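Keep the Small Boxes

Opinion, by Poppy Wainwright

My aunt in Bokmont left behind a house, a car that ran on Saturday if asked nicely, and 254 boxes with nothing in them. I know the number because my cousin wrote it on the lid of the last one.

Small things, a small box, and the tables they end up on.

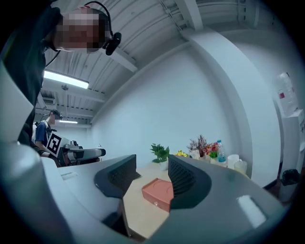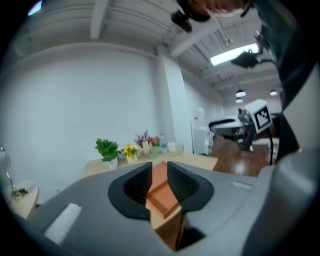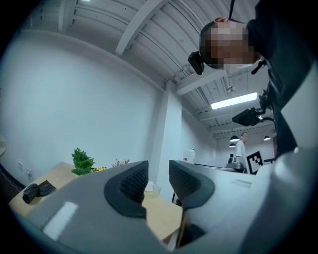
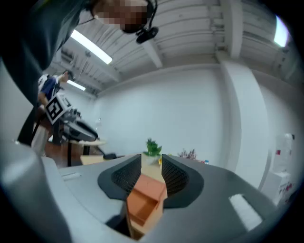 The case against throwing them out

The tidy-home people say an empty box is a decision you put off. Fine. I have put off worse. A box at least stacks while you ignore it.

My neighbor Jaanus Uibo cleared his whole garage in April and was insufferable until May, when he needed to mail a teapot. He paid 9 dollars for a carton at the shipping counter on Grillham Street. I had four that would have fit, and I told him so, more than once.

I'm not defending every box. The ones appliances come in are a second appliance, and shoe boxes breed. But a little one with a good lid, the kind that closes with a sigh, will hold buttons, foreign coins or the key to a door you moved away from over 10 years ago. Try asking a plastic bag to do that with any dignity.

I kept thirty of my aunt's. My husband believes it was ten.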